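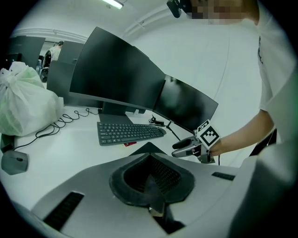

Spent the morning on the desk at the Manside office, which has been on my list since the move from Zutthorpe. The complaint is neck ache by mid-afternoon, always on the right. Screen heights first. The larger monitor sits on its own flat base with a short neck and has almost no vertical travel; the second one is on the thin black arm and goes wherever it is pushed. Matching them means bringing the arm down to suit the fixed one, then angling it in so the two form a shallow V. Both are off for now. The glossy one picks up reflections when it is dark, so its angle matters more than the other's.

Cables next. The black ones run out from behind the monitors to the left and loop into tight coils before they get to the mouse. Too much length for the distance. Tight coils put strain on the connector end, and I have already replaced one lead at Zutthorpe for that reason. Plan is to undo them, lay the slack in wide loops behind the stand and fix it with hook-and-loop ties. No zip ties, as I will want to change it again.

Mouse is too far out on the left edge. I switched hands in September to rest the right wrist and the arrangement never caught up. The full-size keyboard helps here in one respect: the numeric keypad is on the right, so the left-hand mouse can come in close against the letter keys. Keyboard was sitting crooked again. I squared it to the desk edge and will mark the position with tape.

Ordered from Jemura before lunch: 2 under-desk trays and 3 metres of braided sleeve. Order no. 2777. Sfeir had the same tray in grey but wanted more for delivery than for the tray.

Remaining: check whether the arm clamp marks the white surface, find the short display lead (last seen in the Zutthorpe boxes), measure eye height seated with the chair at its usual setting. Neck no better at 4 p.m., but the screens have not been moved yet. Trays first, then heights.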